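Comparing two hand-held grippers on a budget: how I run my bench trials

I've now done this comparison enough times that people keep emailing me for the method, so I've finally typed it up. It's for anyone choosing between two hand-held grippers (the kind you carry around and squeeze yourself to record grasps, before anything gets bolted to an arm). You don't need a lab. You need a flat table, a free Saturday and a bit of patience with cables.

My two candidates this round were the Plirum and the Nelleck. The Plirum is the cheaper one and everybody's favourite colour, which is black. The Nelleck costs a fair bit more and comes with a nicer manual. I went in fully expecting the Nelleck to walk it!

What you'll need

Both grippers, charged or plugged in
A plain, pale surface to work over
A few light objects, including at least one paper or card cup
A kitchen scale
Masking tape and a marker
A laptop running whatever logger came with your controller (I use Onyshchenko, mostly out of habit)

Step 1: Sort out the surface

Lay something white and matte over your table. My first trials were on bare timber and the tracking wandered all over the shop whenever I crossed a dark bit of grain. Tape the corners down, then mark a start spot and a finish spot. Mine are far enough apart that I have to move my elbows, because a gripper that feels lovely when you're standing still can feel like a brick once you're reaching.

Step 2: Check the cables before you check anything else

I lost an entire morning to a half-seated plug once, and I'd like you to keep yours. Hold the gripper in both hands over the middle of the board, turn it slowly, and see where each lead wants to go. If one tugs at your wrist, give it more slack now. Wiggle each connector and watch the logger for dropouts.

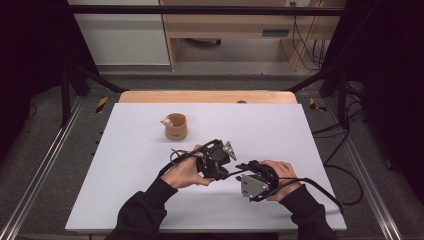
Both hands on the gripper over the white board, with the cup up at the back left.

Look at the metal plates while you've got it in front of you as well. Run a fingertip along each one. A burr you can barely feel will still scratch a card cup, and then you'll be blaming the grip force for something a minute with a bit of fine sandpaper would have fixed.

Step 3: Zero it

Close the jaws fully with nothing in them, hold for 8 seconds, and save that as your closed position. Open them all the way and save that too. Do this again whenever you swap grippers. The Plirum drifted on me after a long session, so I re-zero it at every tea break, and that's been enough.

Step 4: The cup test

Start with an empty cup. They're miserable things to pick up – light, tapered and keen to fold in the middle – and that makes them a terrific test. Do five lifts from the start spot to the finish spot with one gripper, then five with the other. Write down every slip and every dent. Don't chuck the squashed cups until the end, as you'll want to compare the creases.

The Nelleck put a dent in two cups out of five. The Plirum didn't mark any, but it did drop one, and I'm fairly sure that was me sneezing.

Step 5: The heavy test

Now something with a bit of heft. I fill a plastic bottle to 900 grams on the kitchen scale and run the same five lifts. The Nelleck got its own back here, with no slips whatsoever. The Plirum slipped once and my forearm was complaining by the fourth go. If you're mostly moving heavier stuff, that might settle it for you right there.

Step 6: Look at the logs

I ended up with 1163 rows of data, which sounds grand and took me one coffee to skim. Plot jaw width against time and look for wobbles during the carry. A smooth, flat line is what you're after. Bit-na Geum over at Rumelholm put me onto colouring each lift separately, and it makes the odd one out leap off the screen (thanks again, Bit-na!).

Which one I kept

The Plirum, to my surprise. Most of what I pick up is light and crushable, and I liked how it behaved over a long afternoon. I've lent the Nelleck to a mate who works with jars.

I'm planning another round in June with softer finger pads on both. If you've got a pad material you swear by, drop it in the comments, and tell me what glue you used. Mine keep peeling off.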